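12/22/24, Imham flat, notebook 3

Sunday in the flat, heating off, me and Raghavendra. Purpose of the day was to turn our house rules into something a new operator could follow without phoning me. The current rules are a sheet taped inside a cupboard door, in Anselmo's handwriting, with my corrections, with Nandini's corrections of my corrections. Rule 4 has been crossed out and reinstated so often that it's now mostly ink.

Started with travel posture. The sheet says "fingers closed when moving". Fine, except Jagadeesh reads "moving" as the base and I read it as anything at all, arm included. He drives between rooms closed and then swings the arm about with the fingers spread like he's conducting a brass band. New wording: fingers closed whenever the gripper isn't within a hand's width of the thing it is meant to grasp. Raghavendra asked whose hand. Mine. I've traced it on the back page and we can argue about calibration in the new year.

Doorways next. The old rule was "go slow", a lovely sentiment with no number in it. Anselmo wanted a speed cap for the whole flat, but then a kitchen run takes until tea time. Settled on a cap that starts one base length before the door frame and ends one base length after. The operator says "door" out loud on entry. Raghavendra feels silly saying it. Raghavendra also said it every time, so full marks.
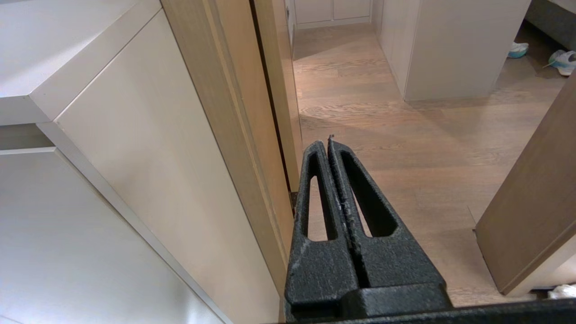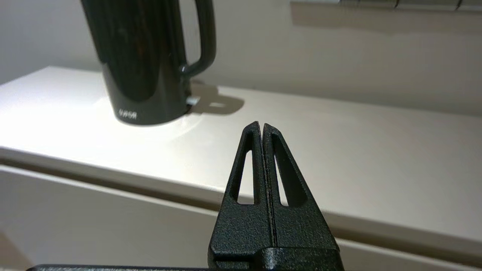 Floor rule. Anything on the floor that isn't furniture counts as an obstacle, including soft things, including things the operator reckons the base could roll over. Footwear gets its own line, on account of the laces. Stop, get a human to pick the item up, write it in the log, carry on. No nudging. I know the nudge works. I've done the nudge. The nudge is how we came to replace a wheel cover in September, and I'd like the colour of the next one to match.

Kettle rule, or as Nandini calls it, the Kettle Treaty. Her position: no practice with anything that heats unless it's empty and unplugged, checked by hand, by a person, at the start of each session. Jagadeesh's position: if we only ever train on a cold kettle we learn nothing about a hot one. Both are right and I have to write one sentence. Current draft:

Kettles and other heating appliances: empty and unplugged for all practice. Check before the first approach and again after any break. Live work needs two people in the room, one on the stop button and doing nothing else.

"Nothing else" means phone as well. Jailson asked for that to be spelled out, then looked at me for longer than was necessary.

Approach height got its own argument. Coming in from below the counter edge feels natural when you're watching the wrist view, and it's a dreadful habit. The fingertips clear the edge nicely, the block behind them may not. The wrist view is very good at showing you the tips and rather coy about everything else. So: raise first, clear the edge with the whole gripper, then go forward. If you can't say where the lowest part of the hand is, you aren't ready to go forward. Raghavendra suggested a strip of tape on the cabinet front as a reminder. I said we have enough tape in this flat to hold up the ceiling. We're doing the tape.

Log numbering. Cudix's software gives every run a number and we give every run a different number, a system with the charm of two clocks in one kitchen. Run 471 in our log is 859 in theirs. I lost a good part of the morning to that. From now on theirs is the master and ours goes in brackets until Nandini finishes the lookup sheet.

Finger inspection. Look at the tips before each session, under a lamp, and run a thumbnail along both edges. Any burr or chip gets written down even if it does no harm. Swap the pair at 100 hours or when the edge catches the nail, whichever comes first. Anselmo thinks 100 is stingy. Anselmo doesn't print the spares.

Still open:

Does "door" out loud also apply to cupboard doors? Raghavendra says yes, out of spite I think.

Who signs off a new operator? Jailson by default, but he's away until the heating is fixed, and he says those two facts are unrelated.

Cap for the log comments. More than 20 words and people stop reading them. Mine are the worst.

Clean copy to be typed up and put where the old sheet is. Old sheet to be kept. Nandini wants it framed.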